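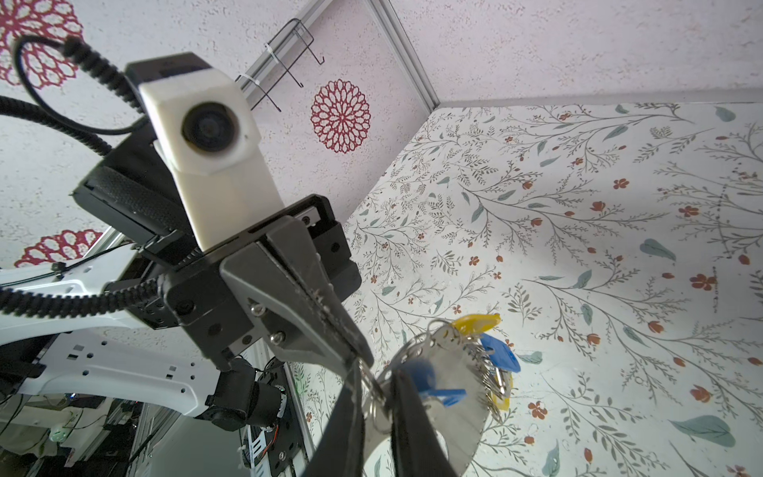
Stock fingers holding the key ring, wrist cam in the white printed mount.

Stock fingers vs. padded fingers on keys, is it worth the money?

ottmar_f
Two-arm setup, parallel grippers, one wrist camera per arm plus a fixed one looking down into the box. Task is a handover: one arm holds the bunch by the ring, the other takes a single key. Keys are nasty because they swing and the metal gives the cameras a lot of glare. I was quoted 1236 dollars for a set of Todano padded fingers and I'm not convinced. The sales sheet says "handles thin and irregular objects," which could mean anything. Has anyone here run them side by side with stock fingers on something that dangles?

bwieczorek
Ran them in April on cable ends. Better than bare plastic, sure. Better than a strip of grippy tape from the hardware store? I couldn't tell the difference. What did your stock fingers score?

ottmar_f
55 tries, and I stopped there because the log was getting boring. Most of the misses were on the approach. The second arm comes in, touches the bunch, the bunch swings, and now the key is somewhere else. Once it has the fob it rarely lets go. 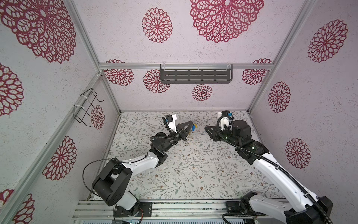
So I keep asking myself what a better finger surface would fix, if the grip is fine after contact and the trouble is all before it.

pillai_b
You answered your own question. That's a camera and timing problem. Let the thing hang for 2 seconds before the second arm moves in and log another batch. Costs you nothing.

thanakorn.t
Disagree with pillai. Waiting makes the numbers look nice and the system useless. If the controller can't follow a slow swing, the controller is what you should be replacing. We moved ours to the Dahlgren board and the arm keeps up with small motion.

pillai_b
"Keeps up" measured how? Every time somebody praises that board I ask for a log and every time I get a video clip.

thanakorn.t
Fair. I have clips. I'll look for a log.

bwieczorek
While we're at it, can we talk about wrist cameras on these jobs? Up close all you get is finger and key. Mine went blind for the last inch or so, right when I needed it. I know people swear by them.

ottmar_f
Mine still sees the fob at that range, mostly. Color helps a lot, a bare silver key is much harder.

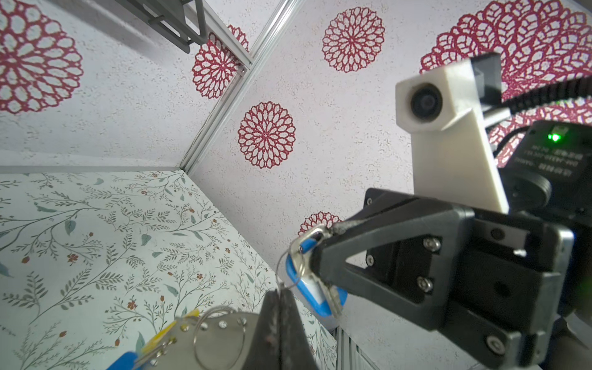 The part I don't trust is the depth guess. With the ring and the key both in view it picks the wrong one often enough that I've started throwing those runs out, and yes, I know that's cheating.

somkiat_s
It is cheating. Put them back in and post the real figure. Also, your padded vs. stock test is no good unless you swap fingers on the receiving arm only and leave the other alone. The Ellmont write-up everybody links to changed both arms and the camera angle at the same time, then gave all the credit to the fingers.

ottmar_f
Okay, runs go back in. It'll be ugly.

bwieczorek
Ugly is fine. Borrow a set before you buy, though. Porkine used to lend demo fingers for 5 weeks if you paid shipping, no idea if they still do.

pillai_b
They do, but you get whatever pair the last guy wore down. Check the pads before you log anything.

ottmar_f
Emailed them. Trying the wait first, then the borrowed set on the receiving arm.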